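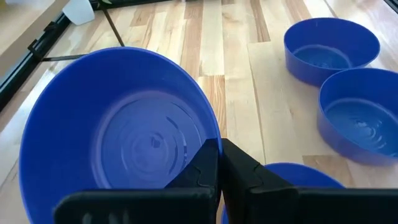 Recording a bowl-stacking set from the wrist view

5 min read

This page covers how we record examples for the bowl task at Skusville: pick up a blue plastic bowl, put it in another one, repeat until there is one stack. It assumes your arm is already calibrated and you can drive it by hand.

Before you start

Use bowls of the same style and colour. It makes the task harder for the model, because it can't pick a bowl by colour and has to go by position. Four is plenty. Glossy plastic picks up reflections, especially on the moulded rings in the base, so expect bright spots that move as the wrist moves. Leave them in. Our first set, Grella, was recorded with the blinds down and the policy fell apart the first sunny morning we ran it.

Set the starting layout

Put the bowls upright on the boards, within reach. Change the layout every episode. Include some where two bowls nearly touch, and some where one is hidden behind a finger at the start of the approach. If every bowl is always in clear view, the model never learns to go looking.

Record an episode

1. Open the gripper and start the recorder.
2. Come in over the near rim, one finger inside the bowl and one outside.
3. Close slowly. Thin rims flex, and a hard squeeze will tip the bowl.
4. Lift straight up until the base clears the next rim, then move across.
5. Lower, open, back off, and pause for a second before the next bowl.
6. Stop the recorder once the arm is home.

If you miss a grasp, carry on and try again in the same episode. Keep those and tag them "retry". If you knock a bowl out of reach, bin the episode.

Check as you go

Play back every tenth episode from the wrist view only. If you can't tell which bowl you were going for, the model can't either – change your approach angle.

How many

We recorded 300 episodes and kept 299. The one we dropped had a frozen joint log. With the first 153 the arm could grasp well but often released too early. The full set fixed most of that.

Related
Naming your episodes in Skatilis
Cleaning joint logs
What went wrong with Grella

Comments

Fu
Do you tag which bowl is the target?

Inês Torres
No, only the retry tag. We tried target labels in April and they made no difference to the stacking.

Fu
Thanks. Mine keeps tipping the bowl on step 3, will slow the close down.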